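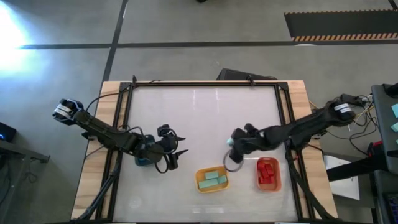 Mint-green blocks in the yellow tray, reds huddled together in the orange-red one.

Home | News | Toy Library | Sessions | Contact

Small trays, big difference

If you've borrowed a block set from us lately you'll know the old system, which was one deep tub and a lot of rummaging. Well, the tub has gone! Since August we've been sorting the blocks by colour into small shallow trays, and I can't tell you how much nicer it is. You see what you've got straight away, the children help themselves, and packing up at the end has turned into a bit of a game (the little ones are fiercer about it than we are).

It started with the big Doruter set, which came to us as one glorious jumble of 270 blocks. We tipped the lot out on a Saturday and sorted until the kettle went on. Reds were easy. The greens caused all the arguments - is mint a green or a blue? What about teal? In the end we decided the pale minty ones and the teal ones can share, and anyone who feels strongly is welcome to come and re-sort them.

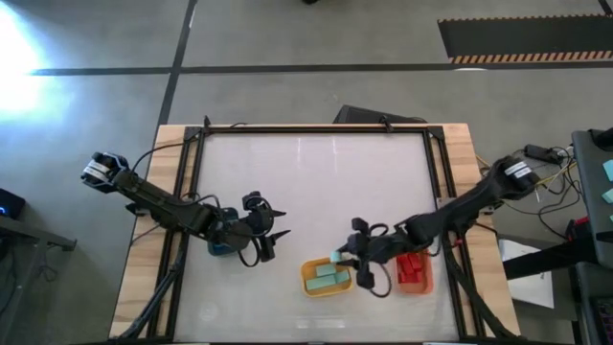 A few things we've picked up along the way. Work on a plain white surface if you have one, as the pale blocks show up so much better than they do on carpet. Put the trays down before you tip anything out. Keep each tray to a single layer if you can, though I'll admit our reds nearly always end up in a heap. And leave plenty of bare table round the trays, so there's somewhere to build while you sort!

The trays don't have to match the blocks, by the way. We thought they would need to, but the children learned "greens live in yellow" in one morning and now correct any grown-up who gets it wrong.

We've now got 13 sets done this way, with the Trulent bricks and the long Rai planks still to go. If you have any shallow trays with rounded corners going spare at home, please drop them in at the Pavero Road hut any time before noon. Odd colours very welcome - we'd love a purple one.

Last updated: Saturday, 9.40 am
38 shares | 13 comments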